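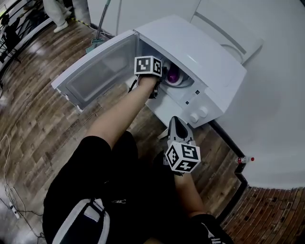 Última actualización: lunes, 9:54

La pregunta que más me llega al buzón sigue siendo la misma: ¿para cuándo el robot que me haga las tareas de casa? Pues yo sigo con mi microondas como vara de medir. Abrir la puerta, meter la mano con una pinza, agarrar una taza o un bol sin chocar con las paredes... a ti te cuesta dos segundos y ni lo piensas. A una máquina le cuesta muchísimo, porque ahí dentro hay poco sitio y la propia pinza tapa lo que quiere coger.

Se lo comenté a Sabina Seneviratne, que lleva años probando pinzas en Nukinmont, y me dio la razón a medias. Para ella lo difícil de verdad es la lavadora — un hueco redondo, paredes curvas, brillos por todas partes y cosas que acaban al fondo.
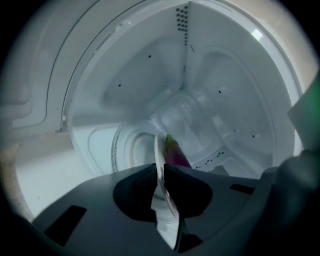

La pinza, ante el tambor abierto de una lavadora.

¿Mi apuesta? Vaciar un tambor lo veremos pronto, despacito y con alguien vigilando (¡yo lo compraría igual!). Doblar las sábanas bajeras ya es otra cosa. En agosto os cuento qué tal la demo de Toivonen en Fasville, que ya tengo entrada.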